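Flomance Guest Laundry -- Frequently Asked Questions
Last updated 6th February

Who can use the laundry?
All guests of the Flomance apartments, in the Cullholm house and also in the Mollside house. You need only your room key. The door is open from 6 in the morning until 10 in the evening.

How do I pay?
With the laundry card. You can buy it at the reception in Cullholm. One card is good for 2 washes and one drying. We are sorry, the machines do not take coins any more.

How much can I put in one machine?
Please fill the drum until three quarters, not more. If you press the clothes in, the water cannot reach them well and the soap stays inside.

Can I wash towels and T-shirts together?
If the colors are similar, yes, but we do not advise it. Terry cloth leaves small fibers on a smooth shirt, and it needs a longer time in the dryer. Light green and other pale colors can go with white at a low temperature.
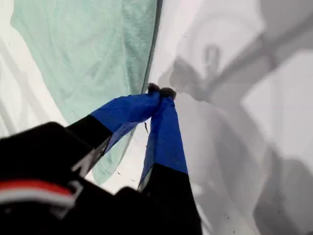
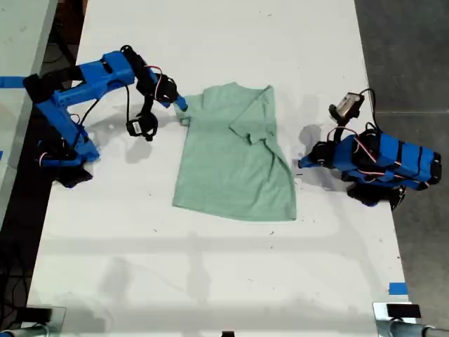

How long does a wash take?
The short program takes 32 minutes. The cotton program takes about two hours -- please come back on time, other guests are maybe waiting.

Is soap included?
The liquid soap is included and the machine takes it by itself. If you have sensitive skin, the Bodnár shop on the corner sells soap without perfume.

I forgot something in the dryer. Where is it?
We keep forgotten clothes at the reception until the end of your stay. After this we can send them by post, but you pay the postage.

Whom do I ask if a machine stops?
Please write down the number on the door of the machine and call Aranka Vincze at the reception. Do not pull the door open by force.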